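2019-03-27
By Rodica Ardeleanu

Notes for the small-shelf talk, second half. Keep the slides slow, people at the back will be reading the captions.

Start with the question from last time: what do you do with dry goods when the cupboard is full? My answer is a two-tier shelf on the table. You use the same bit of tabletop twice. Light things you reach for often go on top, and the rest goes underneath.

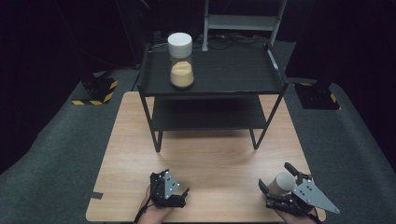

Black two-tier shelf on a wooden table, jar on the upper level.

Say a few words on the jar. Clear sides, screw lid. With clear sides you can see how much is left without opening it. This one is down to the lower third, so it would go on my shopping list. Label the lid as well if you keep more than one sandy-coloured thing. I once put Bautista bread crumbs in a crumble.

Pause for questions on jars. If Ezequiel asks about vacuum lids, tell him after the break.

Next, the table. Thin metal legs put all the weight on small spots, and a pale top shows every mark. Clear it before you decide where the shelf goes. 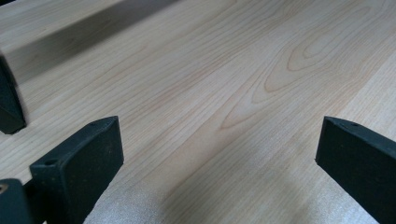

Light wood surface, close up.

Felt pads cost very little. A pack of 100 from Karketine has lasted me since July. Stick them on, press, leave overnight. Check them when you wipe the table down.

Now the grain. Ask who wipes across it and who wipes along it. Most hands go up for across. 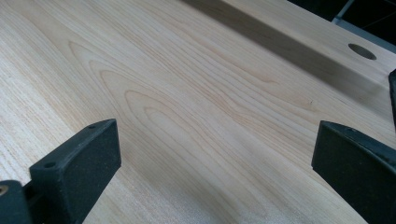
I wipe along it, with a damp cloth and then a dry one. Spilled flour or sugar sits in the fine lines and a quick swipe leaves some behind. Tonantzin uses a soft brush first, and I have started doing the same.

Leave this last one up while the handouts go round.
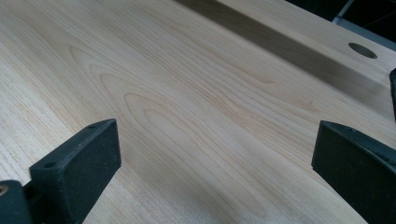
Arched grain in the tabletop.

Handout has the shelf measurements on side 2. Remind them to measure the jar with its lid on. Rok has the spare copies. Tea after, chairs back against the wall.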